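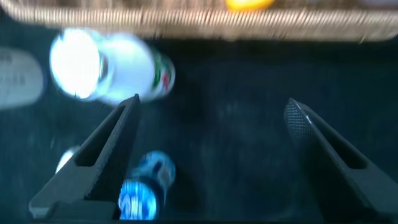

When two people in love decide to keep two homes, the first question they hear from family is usually what went wrong. The second question, which comes later and in a lower voice, is who pays for it. Both are fair questions, but I think they miss the daily part, the part made of small things. A woven basket and a white plastic bottle lying on its side on a dark cloth are the kind of objects I mean. In one home you own such things one time. In two homes you own them twice, or you carry them in a bag, and after some years you know exactly which kind of couple you are.

My partner and I are the kind with the bag. We have been together for 13 years and we have lived at the same address for only one of them. He lives in Cutemthorpe, I live in Prollusen, and between our doors there are 27 miles of road with one bad crossing. When people learn this, they are polite. Then they ask if we are saving for a house.

We are not saving for a house. We tried the shared home in our third year, in an apartment that was good in every way, with light from two sides and a landlord who answered the telephone. We were both kind to each other in it and both tired. I sleep early and work early. He begins to think at ten in the evening and wants to say what he thinks. By the end of the lease we spoke mostly about the dishwasher. It took us two months to say the sentence, and when it was said we laughed for a long time, and then we were sad, and then we looked for two small places.

I tell this first so that the reader knows where I stand. I am in favor, but I know what it costs.

What the letters said

Last March the reading circle at the Baranauskienė bookshop, where I help to choose the books, collected letters from couples who live apart because they want to. We did not want the couples who are separated by a job or a visa, although some of them wrote to us anyway. The limit was 500 words. Almost no writer kept to the limit.

I read all the letters over one winter holiday and again in the spring. There were couples in their twenties and couples who had grandchildren. There were two women who live on different floors of the same building and telephone before they go up or down the stairs. There was a man who wrote only about his wife's piano and how much he likes it since it is on the other side of a river. Many letters were happy. A few were written, I believe, in order to find out if the writer was happy, and those were the longest.

Three subjects came back so often that I have ordered this article by them: the calendar, the money, and illness. I had expected jealousy to be on the list. It was mentioned, but mostly by people who remembered it from earlier relationships, where they had shared a bed every night and still did not know much.

The calendar

Most couples begin without rules. They say, we will see each other when we want to. This works while both want it on the same evenings. After the first months one person usually wants it a little more often, and this person starts to wait, and waiting is bad for the character. You become a person who looks at the telephone while cooking.

The couples who had lasted a long time nearly all had fixed evenings. Some were embarrassed about it. One woman called it "our train timetable" and asked us to not print that, then in the next letter she said that we may. Her advice was to fix the evenings of being apart also. If the evening alone is only the evening that is left over, it can be taken away by anything, and then you have neither the company nor the quiet.

My own addition is about who travels. For a long time I drove more often, for the reason that his kitchen is larger, and I did not notice that I was angry until I was standing in his hall one night with wet shoes and could not say good evening in a normal tone. Now we change every week. When I cannot drive, he comes here and we cook badly in my small kitchen. It is a simple arrangement and I am sorry we did not make it earlier.

Some couples use an application for this. Serer was named in several letters, a shared calendar with two colors, one for each home. I tried it for a month. It does what it should do, but I found that I was looking at the colors and comparing them as if they were results. We went back to a paper calendar, one in each kitchen, and on Sundays... no, I should be exact, on whichever evening we remember, we read them to each other over the telephone.

The money

Here the letters became short. People who had written freely about sex, sleep and their mother-in-law gave one line to the rent.

It is more expensive to live in two homes. I do not know a way around this. There are two rents, two heating bills, two sets of pans, and the fuel or the train. I wrote down for one year what our arrangement had cost me beyond my half of a shared apartment, and the sum was 1,672 dollars, which was lower than I feared. But we both rent small places in towns that are not fashionable. In a big city the number would be another number, and a good many people who would like to live as we do cannot. I think writers on this subject should say it more clearly, and also more near the beginning than I have done.

There is a second difficulty, and it is about what belongs to whom when nothing is shared. One partner often earns more. In a common home this is softened, as the sofa is good for both. In two homes, one has the good sofa. Several readers described a quiet discomfort on visiting the better apartment, the feeling of being a guest in a nice hotel where you must be in a good mood. One couple solved it by paying for all meals and all travel from one common account, to which each gives the same part of their income. They said that the first conversation about it lasted an entire weekend. They also said it was the most intimate weekend of that year.

If you start now, I would advise to speak about money before you sign the second lease. Say the real sums. Write down who pays the fuel. You may feel like two small companies for one evening, and it passes.

Illness

In the sixth winter I had a bad influenza, and I did not want to call him. This surprised me. I had thought of our arrangement as freedom for both, and I discovered that somewhere I had made a contract in my head, which said that each one is sick in his own home. He found out on the third day, by my voice, and he was more hurt than I had ever seen him. He came with soup and with his own pillow, and did not speak very much, and stayed six days.

After this we agreed on some things. A fever means a call, the same day. Each has the key of the other, and each has the number of the other's doctor and of one neighbor. If one of us is in hospital, the other is the person to be informed, and this is on paper, with signatures. Unmarried couples should look at this with special care, as the rules are different from place to place and a nurse at a desk cannot guess who you are.

The older couples had thought about it much further. What happens when one of us cannot drive at night? What happens when one cannot manage stairs? Some had a plan to move into the same building, with two doors. Some had decided that the end of living apart will come and that it will be a loss, and they were ready to have the loss. One husband wrote that he has already chosen the corner of her living room where his chair will stand, but he has not told her. I hope that she does not read this magazine, or that she does.

Telling the others

Parents are the hardest audience. My mother asked for years, with great tact, if we had "found something." At last I stopped explaining and invited her to spend one weekend in each place. She slept well in both. She still says "when you two live together," but now she says it in the way other people speak about the lottery.

Friends are easier, but they forget. They invite both of us through one of us, and the message stays in one apartment. Ask them to write to both. Children, from what I read, do best with plain facts: this is where I sleep, this is where he sleeps, he is here for supper on these days. The letters from parents who bring children from an earlier marriage were among the most careful ones, and I would like to return to them in a separate article, when I have permission from all the families.

As for us, the lease in Cutemthorpe is renewed for two more years. There is an apartment free on my street, and he has looked at it from the outside. The windows face north. He said that he will think about it, and it was ten in the evening, so I went to bed.

Magazine > Relationships > Features > Two homes, one couple

Published 2019-12-05 | Contact the editors | Copyright, all rights reserved | Back to top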